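Ullercombe Site — Bin Picking Cell, Restart Inspection
Inspector: Teodoro Arroyo
Fault: gripper stopped at pick 1,295, Friday, air pressure low

1. Emergency stop — Pass.
2. Hoses at wrist — Comment: check fittings for leaks before each shift.

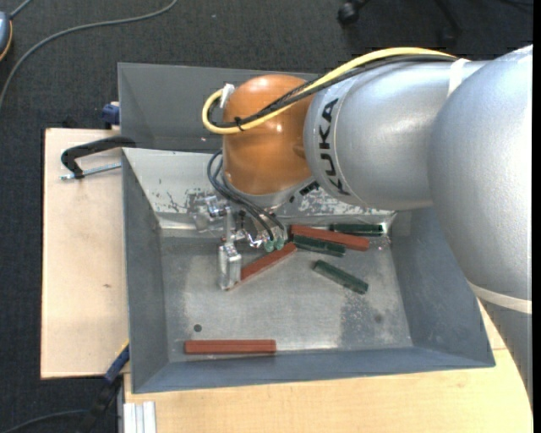
3. Cable loop at wrist — Comment: confirm clearance at full rotation.
4. Bin clamps — Pass. Retighten every 1,000 picks.
5. Pressure alarm — Fail. Orken to replace the switch.

Automatic mode is not permitted until item 5 is closed.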